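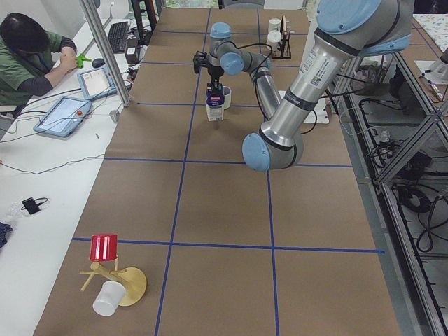
Kastomow mug tree and Jarman mug rack: which one to buy

Review by Asuka Kaneko

Our cupboard lost a shelf in September when the brackets pulled out of the wall, and the mugs had to go somewhere. I bought a Kastomow mug tree first and a Jarman rack a few days later, meaning to keep one and return the other. I used both for four weeks with the same set of cups. These are my notes on how they compare for everyday use.

What you get

The Kastomow is the ordinary kind of mug tree. It has a round base, a post, and pegs that stick out at angles. The wood is pale and the pegs are smooth enough that I had no splinters and no scratches on the glaze. It comes in two parts, and the post screws into the base by hand. Mine went in straight on the second try. There was a little sawdust in the screw hole, which I tapped out first.

The Jarman is a low rack in black. Mugs lean in it at a slant or sit upside down, depending on the shape of the mug. It arrives in one piece. There are no instructions in the box and none are needed.

I paid $30 for the Kastomow. The Jarman was a little less, on sale at Drultodton, and I don't know what it normally costs.

Loading the tree

You hang a mug on the tree by its handle, so the handle decides everything. Big open handles go on without looking. Small round ones have to be lined up with the peg, and if you're holding a second mug in your other hand you will probably miss. Thick handles slide down the peg until the mug touches the post, and then it hangs a bit crooked. It's safe like that but it knocks against the post when you lift its neighbor.

Cups with no handle can't go on a peg the usual way. We own several, so this matters to us. A light one can be turned over and set on top of the stand, and that works if you don't bump the counter. I would not do it with a glass or anything heavy.

Load the pegs evenly. With everything on one side the tree starts to lean when you pull a mug off the opposite way. The base on mine is wide enough that it never went over, but it rocked more than I liked. I moved the heaviest mugs to the lowest pegs and the rocking mostly stopped.

Loading the rack

The rack is slower the first few times and quicker after that. Mugs with straight sides go in best. You set one in toward the back, then another in front of it, and they stay where you put them. Wide cups and soup mugs are a problem. The widest mug I own measures 82 mm across the rim and it fits with nothing to spare. The next size up would rest on the edge and slide.

You don't need a handle to use the rack, and that is its best point. If half your cups are plain cylinders, stop reading and buy a rack.

Getting a mug out is easy from the front and annoying from the back, because the front mug is in the way of your wrist. I ended up keeping the mugs we use every morning in front and the guest mugs behind them.

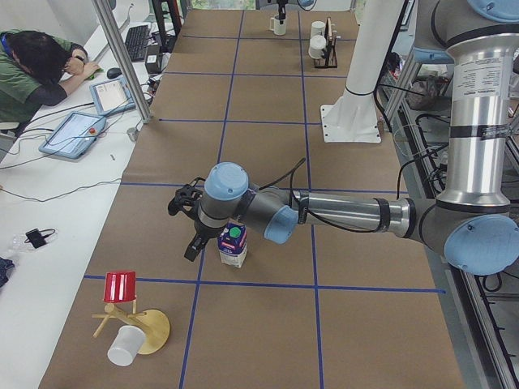
Hartmut Baumgart wrote in after the first version of this review to say that he has had the same tree for a long time and that the post works loose. He turns it tight every month or so and has put a wrap of thread tape in the joint. He also finds the tree better for a narrow counter, because it goes up and the rack goes sideways, and he would not trade it even though his son drops the mugs onto the pegs too hard.

I checked mine after reading that, and the post had loosened slightly. A quarter turn fixed it. I haven't tried the tape. If you lift the tree by the post to wipe under it, the joint is the part taking the load, so pick it up by the base.

Drying

Neither one is a proper drainer. On the tree, mugs hang with the opening facing sideways and a bit down, so a film of water stays in the lower curve of the rim. After a couple of hours ours were still damp there. The drips land on the base, and pale wood shows water rings. I have two faint ones already. I rubbed in some mineral oil and new drops now bead up, though the old rings are still there.

The rack does better if you turn the mugs fully upside down. Leaning ones hold a little water the same way the tree does. Whatever you do, you'll want a folded towel or a tray underneath. I tried a Primitz drying mat, which was fine but longer than the rack by a hand's width and looked messy. I went back to a dish towel.

My advice is to dry the mugs first and treat both of these as storage.

Cleaning

The tree gets dusty on the ends of the pegs. A damp cloth takes care of it. Don't soak it. The rack has more corners and collects crumbs if it lives near the toaster. I rinse it in the sink and let it dry standing on end.

Neither has any smell. The Kastomow had a slight lumberyard smell out of the box that was gone the next day.

Space and height

Measure under your cabinets before you buy the tree. Mine clears the cabinet, but lifting a cup from the top means pulling the whole stand forward first. The rack fits under anything but uses up counter you may want for a cutting board. In our kitchen the rack ended up beside the milk and the coffee things, and the tree went on the end of the counter where nothing hangs over it.

Noise is a small thing, but I'll mention it. Mugs on the tree clink when someone closes a drawer below. Mugs in the rack stay quiet as long as they don't touch each other.
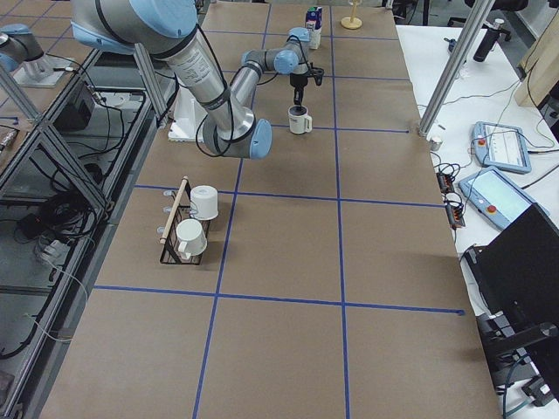
Can you store heavy stoneware mugs in the rack?

You can, with a few limits. Put them in the lower positions and leave a gap between them. The rack held four of our heaviest without bending or sliding on a dry counter. On a wet counter it crept forward when I pushed a mug in with one hand, so wipe the surface first or hold the rack with the other hand.

Things I'd change

On the Kastomow, the underside of the base needs felt or rubber. It comes bare and scrapes on stone. I stuck on some furniture pads from the hardware store. The pegs could also tilt up a little more, as lighter mugs creep toward the tip when the stand gets moved.

On the Jarman, I'd like more depth between front and back. I would also like rubber feet.

Which one I kept

I kept both, which was not the plan. The handled mugs live on the tree and the straight cups live in the rack. If I had to send one back it would be the tree, mainly on account of the loose post and the water rings. For a household where every mug has a good-sized handle and counter space is short, I'd go the other way.

Kastomow mug tree: good for handled mugs and small counters. Tighten the post now and then, oil the base before first use.

Jarman rack: good for mixed cups. Check the width of your mugs against the slots before throwing away the box.

The cupboard shelf is still down.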